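Renting a Work Table at Clandside: Frequently Asked Questions

Last updated April 27, 2025 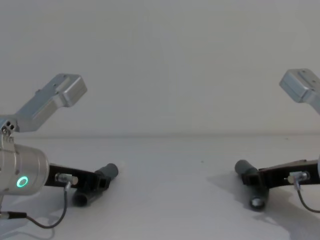 White tabletop against an off-white wall.

Clandside rents work tables by the hour, the day or the month to people who need a clean, flat surface and don't have one at home. Most of our members sew, frame prints, bind books or repair small things. The questions below are the ones that come in most often by phone and at the front desk.

Do I have to be a member to rent a table?

No. Anyone over 18 can rent by the hour or by the day. Monthly rental is for members only. Membership is a separate yearly fee and can be set up at the desk with a photo ID.

How far ahead can I book?

Members can book 60 days ahead. Everyone else can book 10 days ahead. Same-day bookings are fine if a table is open, but please call first. The online calendar does not always catch up with changes made at the desk.

What is the shortest booking?

Two hours. If you finish early you are free to leave, but we don't refund the unused part.

What comes with the table?

One table, two stools, a task lamp and a power strip. You can borrow a cutting mat, a steel ruler and a set of clamps from the desk at no charge. We ask for an ID while you have them. Irons, sewing machines and the large paper cutter are rented separately, and the current prices are posted next to the desk.

Can I leave my work out overnight?

Only if you have a monthly rental or have booked two days in a row. In either case, put one of the yellow cards from the desk on the table with your name and the date you'll be back. Work left without a card is moved to the shelf in the hall. We try to be careful, but glue that hasn't set will not survive the trip.

What can't I use on the tables?

The tops mark easily, so we have a short list:

Spray paint and spray adhesive (there is a spray booth on the ground floor)
Epoxy or casting resin of any kind
Soldering irons, heat guns or open flame
Permanent dye, unless the whole table is covered with plastic sheeting
Knives or rotary cutters without a cutting mat

Acrylic paint, water-based glue, wheat paste and ordinary ink are fine with paper or plastic underneath.

How should I clean up?

Wipe the table with a damp cloth and the spray in the white bottle. Don't use the scouring pads from the kitchen. They leave dull patches that show up in side light and can't be buffed out. Dried glue comes off with a plastic scraper, which you'll find in the drawer by the sink. Threads and paper scraps go in the trash, not down the sink. We have had the plumber out twice for thread.

What happens if I damage a table?

Tell the desk before you go. Small scratches and stains are normal and we don't charge for them. Deep cuts, burns and resin spills are charged at the cost of a new top, less whatever we can reuse. Damage that goes unreported is charged in full to the last person who booked.

Can I bring a helper or a child?

You can bring one other person at no extra cost. Children under 10 need an adult at the same table the whole time. Groups of three or more need the big table in the Climberg Room, which has its own rates.

Can I teach a class or sell my work?

Classes are welcome in the Climberg Room. Send us an outline and a supply list before you advertise, so we can check the materials against the list above. You can't sell from the tables, but there is a makers' sale in the lobby every June, and table renters get first pick of the spaces.

Is the lighting good enough for color matching?

For most work, yes. The overhead lights are a neutral white and the walls are pale, so you won't get much of a color cast. If you are matching thread or touching up a print, ask for a table on the Alarcón Street side and come before midafternoon – the daylight there is steadier.

Is there parking?

There are 5 spaces behind the building, shared with Jirnus Upholstery next door. Please don't block their loading door, even for a minute. Street parking is free after 6 p.m. If you have heavy things to bring in, ring the bell at the back and use the freight elevator.

What if I need to cancel?

Cancel the day before and you get a full credit toward another booking. Cancel on the day and you lose the first two hours. Monthly rentals need a full month's notice in writing. E-mail counts.

Can I pay in cash?

Yes, for hourly and daily rentals. Please bring the right amount if you can, as the desk keeps very little change. Monthly rentals are paid by card or check.

Who do I talk to about a monthly table?

Radu Iordache handles monthly rentals and the waiting list. Leave your name at the desk along with the kind of work you do and any equipment you plan to bring. He calls people back in the order they signed up, and he will leave one message. If he doesn't hear from you within 5 days, the table goes to the next person on the list.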